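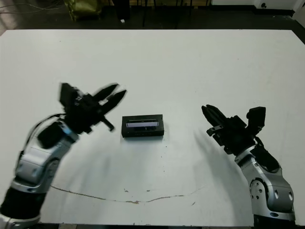
Progress report to Trerine: returned-device sorting, Lillham workroom

Submitted 02/03/2020 by Macarena Mateos

1. Work since the November report

The workroom is set up and in use. The white table went in first, and we kept it as the only work surface. Small devices are laid on it one at a time, looked at, and then labeled before they go to storage. Prakash Iyengar wrote the labeling sheet and has revised it once, after we found that two of the boxes to tick meant the same thing.

We finished 38 items in this period. The plan called for 37.

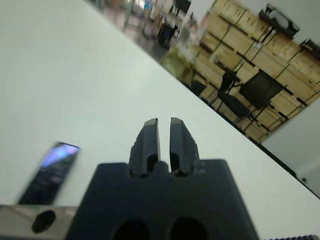 Sewwandi Wickramasinghe keeps the log. Each entry has the item type, the condition of the case, and the shelf it went to. Items with a damaged screen are entered on a separate page and are not included in the total given here. There are five of them, and Ruiz-Ortega has agreed to take them for parts.

2. Table and lighting
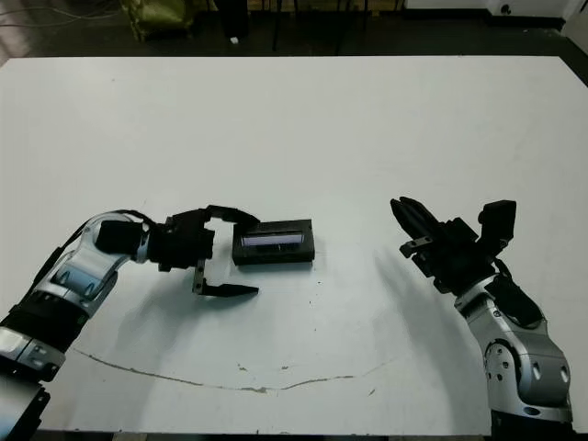
We asked in November for money to resurface the table, and that request still stands. The top is sound and level and we can keep working on it for now. There is a thin brownish line, a crack or a scratch, curving across the near part of it from one side to the other. Mirko Serra will get a price for a new top and a price for filling the line, and we will send you both. The light over the table is even and we are not asking for any changes there.

3. Storage

Storage is the weak point. Finished items go to Fliltham by van, and the van came four times in this period when we had expected it more often. Between pickups, things stay here longer than they should.
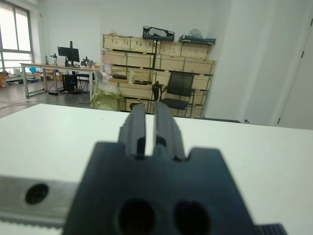
Hyun-seo Heo has drawn up a shelf plan that gives each item type its own level, with the heavier ones low down. We would like to try it before the next pickup. It needs no new spending apart from shelf labels.

4. Budget

Spending is within the amount approved. The labels cost more than planned and the van cost less.

5. Next period

Carry on at the same rate, send the table prices, and agree on fixed pickup dates with Fliltham. We also need a decision from you on whether chargers are to be logged with the device or separately.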